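我为什么不肯把毛衣装进塑料袋

先说立场:换季收毛衣,我反对塑料袋。不管它印得多好看,不管它是买鞋送的还是买枕头套剩下的,我都反对。写这篇之前我已经在家里输了两场辩论,所以干脆搬到这儿来讲,至少没人能中途打断我去烧水。

事情是四月开的头。天一暖和,我家就进入一年一度的收衣服时节,厚的往上放,薄的往下挪,床上、椅背上全是衣服,人没地方坐。我婆家那边的传统是:叠好,套袋,袋口一拧,塞进柜顶,十月再见。这套流程快是真快,一个下午能收完全家的冬天。可是每年十月打开袋子,那股味道啊……说不上霉,也说不上臭,就是一股“被关了半年”的闷味,得挂在阳台上吹好几天才敢穿。

我不是专家,我就是一个被这股味道熏了好多年的人。毛线这东西收之前看着干了,摸着也干了,里头到底还剩多少潮气,谁说得准?你把它往袋子里一封,潮气出不去,它就在里头陪毛衣过夏天。棉布袋至少还透点气。我现在用的是旧枕套,洗干净,毛衣叠进去,口子折一下压在底下,完事。一分钱没多花,枕套也算有了第二份工作。

当然,塑料袋有塑料袋的诱惑,这个我承认。碎花的、带小星星的、粉粉紫紫的,拎在白桌子上方,旁边放一件米色的针织物,怎么看怎么舒心。我自己就攒了一抽屉这种袋子,舍不得扔,每次收衣服都要拿出来比划一下,心里那个小人就开始劝我:就这一次嘛,多好看! 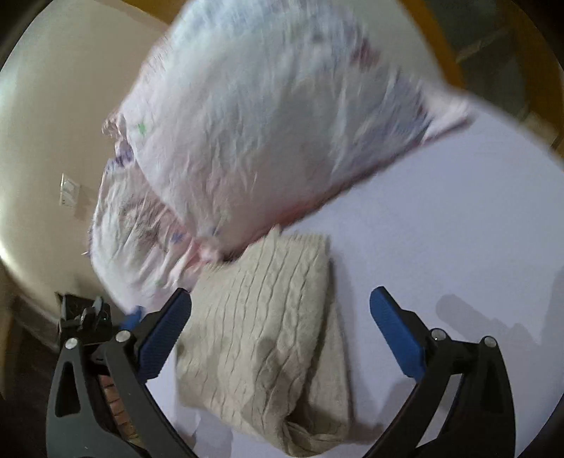

Auður Vídalín读完初稿给我回了一大段,原话照搬:你说的潮气我同意,但你漏了虫子。我那边房子老,柜子里什么都钻得进去,枕套那个折口根本拦不住,有一年我两件羊毛开衫全是洞。后来我老老实实装塑料袋,前提是先在通风的地方晾够两天,袋子里再放一小包干燥剂,到现在没出过事。你那股闷味,我猜是你们家太心急,下午洗的晚上就收了。

好吧,心急这一条我认,我们家确实有人恨不得衣服还在滴水就往柜子里塞(我不点名,他会看到这篇)。虫子这条我也没法硬顶,我住的楼新,没吃过那个亏。可我还是想替枕套说句话:折口拦不住,那就缝两颗按扣嘛,或者找那种带信封口的枕套,里面那层布一翻过去,比我见过的大部分袋子都严实。再说了,晾够两天加干燥剂,每年还得记着换,这工夫都够我缝按扣了。

还有一件事,我觉得比装什么更要紧,就是怎么叠。我见过太多人把粗针毛衣挂起来过夏天,十月拿下来,肩膀上顶两个小山包,袖子长到膝盖。毛衣要平放,要叠,叠的时候顺着罗纹走,别跟它拧着来。袖子往后背一折,下摆往上翻,翻到胸口就停,别贪心去叠第三道,粗线叠三道就是一块砖,压久了那条印子一个冬天都下不去。

叠好了也别急着往里装。这是我从失败里学来的:以前我总是一手撑袋口,一手往里塞,塞到一半袖子掉出来,重新叠,再塞,又掉出来,最后气得团成一团。现在我先把毛衣放平在桌上,枕套铺在旁边,像给枕头穿衣服那样翻过来套,一下就进去了。要是你非用塑料袋不可,同样的办法也管用,就是袋子轻,老往上飘,哗啦哗啦的,容易粘在手上,得有点耐心。

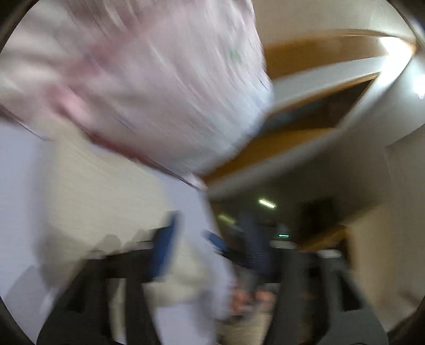
收衣服的桌上,手一快就全糊成一片粉和白。

说到买收纳用品,我也忍不住要唠叨一句。去年我在Wevby看中一套Lillow的收纳袋,米白色,带标签框,漂亮得很,购物车里放了好久。后来我先生Darius Sakalauskas问了我一个特别扫兴的问题:你是要收毛衣,还是要收收纳袋?我当时很生气,晚饭都没跟他好好说话。但是第二天早上我把柜子打开一看,嗯,里头真有一摞从来没用过的空袋子,整整齐齐,比衣服叠得还好。购物车当场清空。

所以我的主张其实很小气:先用家里有的,枕套、旧床单剪的方布、包被子剩下的棉布袋都行。毛衣洗了彻底晾透,平放,少叠一道,装在能透气的东西里。家里有虫的,听Auður的,晾两天再密封,我不拦你。住得潮的,夏天中间挑个大晴天,把柜门敞开一下午,毛衣拿出来翻个面再放回去。这件事我去年做了一回,十月那股味道真的淡了很多,我高兴得当场给我婆婆打电话报喜。她听完说,那你把袋子还我吧,我还要用呢。

那一抽屉花袋子我还没还。等我把带星星的挑出来再说。

943人读过 · 400个赞 · 2条评论
联系作者 | 版权归作者所有,转载请先来信 | 返回顶部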